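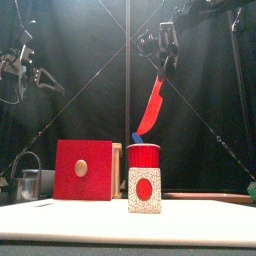
Sala lot plan cleared for 409 homes, with road work due first

March 18, 2018

The Sala planning board has approved the final lot plan for Esumside, a residential subdivision on former pasture land east of the county road. The plan allows 409 detached homes on individually deeded lots. It replaces a preliminary layout that had a larger number of narrow lots and a single point of entry.

The developer, Flusora, may record the plat once it has posted a bond for the internal streets and storm drains. Recording is expected in April. No lot can be sold or transferred before that step, although the company is permitted to take refundable reservations.

Under the approved plan the subdivision will be built in 4 phases. Phase one covers the lots nearest the county road and includes the sales office, the main entrance and the first detention pond. Each later phase requires its own grading permit and a fresh drainage calculation based on conditions at the time of filing.

Lot sizes vary with slope. The smallest lots are on the flat ground along the southern boundary. Lots on the north ridge are larger and carry a building envelope, a marked area outside which no permanent structure may be placed. Fences and detached sheds on the ridge lots need written approval from the homeowners association in addition to the usual permit.

The largest floor plan filed with the application has 3,628 square feet of finished space on two levels, with an unfinished basement and an attached two-car garage. Three smaller plans were filed with it. All four can be built with a slab in place of a basement where the soil report calls for it. The report found a shallow water table in the southeast corner, and basements are not allowed there.

Access was the main open item. The earlier layout sent all traffic through one intersection, and the county engineer returned it without a recommendation. The revised plan adds a second entrance on the west side and a left-turn lane at the first. Both must be open to traffic before the first certificate of occupancy is issued. The traffic study, prepared by the consulting firm Wustuvix, puts the load at full build-out at around 3,000 vehicle trips per day.

Costel Cârstea, who presented the plan for Flusora, told the board that the west entrance would be graded at the same time as the phase one streets. "The contractor will already have equipment on that side of the site," he said. "We do not expect the second entrance to hold up any closings."

Water and sewer service will come from extensions of the existing Sala mains. The developer pays for the extensions and turns them over to the town after a one-year maintenance period. Street lights stay with the association. Internal streets will be built to the public standard and offered for acceptance phase by phase; until a street is accepted, snow removal and repairs are the developer's responsibility.

Manuela De Luca, a board member, asked that this last point be stated in the sales contract as well as in the recorded covenants. She said buyers in an older subdivision had learned only after closing that their street was still private. The board added the request as a condition of approval. The notice must give the name of the street, its current status and the party to contact about maintenance.

Two other conditions were attached. The existing tree line on the northern boundary must be kept to a depth of 50 feet, and construction traffic must use the county road entrance until the west entrance is paved. A proposal to require sidewalks on both sides of every street was not adopted. The plan calls for sidewalks on both sides of the two through streets and on one side of the cul-de-sacs.

Flusora has not published base prices. Association dues will be set when the covenants are recorded with the plat. Copies of the approved plan, the soil report and the traffic study are open for inspection at the planning office during regular hours.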